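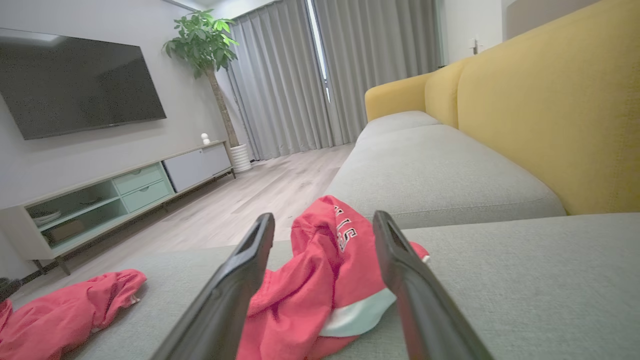
Red laundry, gray sofa. The usual state of things in May.

So I have finally, finally cracked the sofa problem, and I'm so pleased with myself that you're all going to have to hear about it!

For anyone new, the sofa problem goes like this. We bought a big gray and mustard-yellow sofa when we moved to Mitanville, I adored it from the first minute, and within a week it had become the place where clean clothes go to live. Negin warned me. Negin Alipour has owned a sofa with a chaise for years and she told me on moving day, with a box in her arms, "you know that's a shelf, right?" I laughed. She was so right. A chaise is exactly the height your hands are at when you walk in with a full basket, and down it all goes.

The worst offenders are the red things. Ehsan coaches the little kids over in Utden and everything he owns for it is red, and red can't go in with anything else in this house (we learned that with a set of pillowcases, rest in pink). So the reds get their own wash, it comes out as one great big red heap, and the heap gets dropped on the gray cushions and picked over for days. You can spot it from the front door. It practically glows against that gray.

My new system is tiny and I love it. Nothing gets folded on the sofa "later." I put on one podcast, I sit down right in the middle of the pile, and I fold until it's gone. I timed it, because I'm like that, and a full load of reds took me 13 minutes. Thirteen! I had been dreading it for three days and it was shorter than making rice.

A couple of things I've worked out while doing it:

Do the tops with lettering first. Face down, smooth the back, sleeves in, bottom up, flip. If the letters end up on the front of the bundle, Ehsan can find the one he wants without digging through the lot, and digging is how you get a heap again by evening.

Pants with elastic cuffs will never lie flat, so I've stopped asking them to. I fold them in half the long way and roll from the waist down. The cuff goes on the outside and sort of holds the roll shut.

Anything inside out gets turned the right way before it goes near a pile. I used to skip this and then be cross about it at six in the morning. 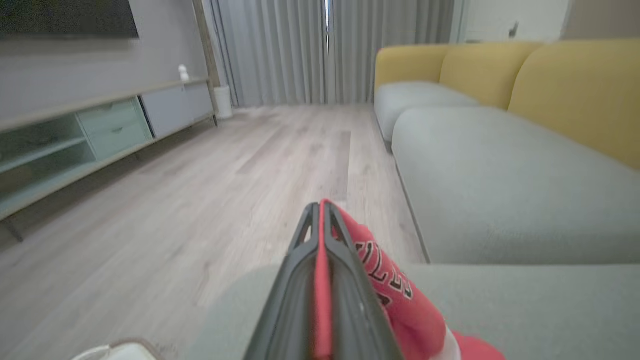 What about the rest of the room?

Once the sofa was behaving I got greedy and started eyeing the TV console. I still get a little happy jolt from those mint-green drawers next to the yellow cushions, I can't help it. They're a good size for small stuff, and my plan is to give one of them over to sports socks and shin guards so they never reach the sofa in the first place. Ehsan Babaei, if you are reading this, the top one is yours and the bottom one is mine and I will be checking.

I looked at baskets too. Karppinen has a lovely deep one with handles for 36 dollars, and I stood there stroking it for far too long before putting it back. A basket would fill up and then I'd have a basket problem. Maybe in the fall.

Next up is the hall closet, where I counted 16 tote bags this morning. Send snacks.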